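Sorting bins: notes from the Drumance workshop

The divided sheet-metal bins from Sfeir have now been in use at Drumance since January. Each one is split crosswise by a slanted divider, with a seam strip where the divider meets the floor. The supplier rates the floor for 40 kg spread evenly. Point loads are a different matter and should be kept off the seam.

Blocks go in by the set, six to a set, reddish-brown and dark green mixed. Tip them in low and leave them as they fall. Stacking saves no space at this quantity and slows the count.
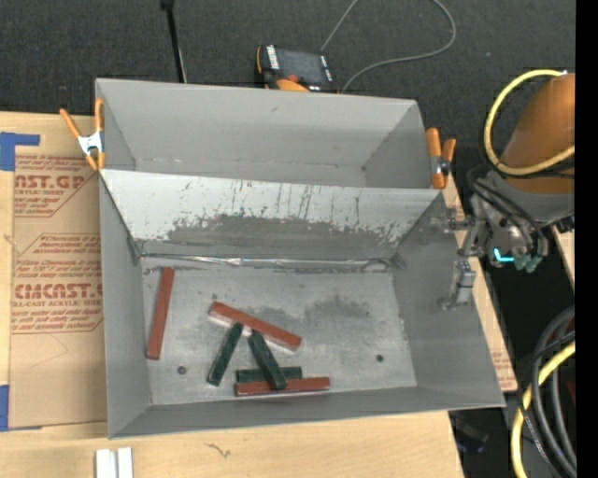

Wear on the divider face is cosmetic until the metal can be felt to catch a fingernail. At that point, rub it back with 60 grit, wipe down and return the bin to the bench. Scuffs along the lower crease can be left alone. Clamp both sides before loading, and check the clamp tips for grit so they don't mark the walls.

Replacement seam strip is cut to 165 mm and kept at Tritesholm, grey only. Orders for the Sarnance bench go through the same sheet.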